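I got to Chathurika Munasinghe's house at half past eight in the morning, in a cold snap, and the first thing she did was tell me to take my coat off. Fair enough! I've been in plenty of so-called low-energy homes where everyone is wearing two jumpers, and this wasn't one of them.

She and her partner, Jinfeng Pan, bought the place as a draughty brick semi and had it gutted and insulated over one very long year. The design was by Pieter Van Acker of Maes, a small practice that does nothing but old houses. "We wanted a new kitchen," Chathurika says, pouring the coffee. "That was the whole plan. Then Pieter came round and put his hand on the wall and pulled a face."

The face cost them a fair bit. They ended up with wood fibre on the inside of the front wall, external insulation at the back (where the planners don't mind), new windows, a heat pump and a ventilation unit from Idano that lives in the loft and that I honestly couldn't hear. The house is 1,648 square feet, so it isn't tiny, and last year it used 196 kilowatt-hours a month on average for heating and hot water.

"I check it more than I check my bank account," says Jinfeng, who has the readings up on his phone before I've sat down. "There was a week in January when it went mad, and it was the immersion heater. Somebody had left it on boost."

"It was me," says Chathurika.

The monitoring is a Priteck system, with sensors in five rooms, and Pieter made them put it in before he'd sign anything off. I rang him afterwards to ask why he's so keen. "People ring me in the first winter and say the house feels odd," he told me. "It's usually that they've turned the heating off at night, like they always did, and the pump is struggling to catch up in the morning. With the readings I can see that from my desk."

I asked what they'd got wrong, as I always do, and there was quite a long silence and then both of them started at once. The hot water cylinder went where the airing cupboard used to be, so now there's nowhere to dry sheets. The back bedroom overheats in June, with that lovely big west window, and they're getting quotes for an outside blind. And the builder they started with (no names) foamed round the window frames when the drawings plainly said tape, and all of it had to come out again. Rianne Dijkstra, who did the airtightness test, found the leaks with a smoke pen in her first ten minutes on site.

"I cried a bit," says Chathurika. "Then Geert came and redid the lot in a fortnight, and he was brilliant."

Geert is Geert Verschueren, a joiner, and I've now heard his name in so many kitchens that I really ought to interview him next. 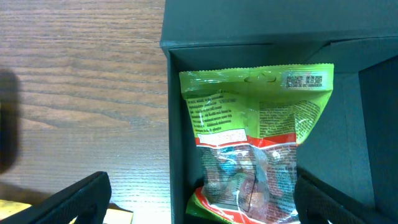
Would they bother with the ventilation system if they were starting again?

"We'd put it in first," says Jinfeng. "Before the windows, even. The old house had black mould behind the wardrobes every winter and I had a cough that went on till spring. I'd give up the heat pump before I gave up that."

Chathurika isn't so sure about giving up the heat pump. She grew up with a gas fire in one room and ice on the inside of the others, and she likes walking barefoot to the bathroom at six in the morning. What she would skip is the Drustus smart thermostat, which they bought on top of everything else and which argued with the pump's own controls until they took it off the wall. There's still a patch of bare plaster where it was.

They've got 2 jobs left on the list, the blind and the porch, and Pieter has already been round to put his hand on the porch wall.

23 comments
Shared 41 times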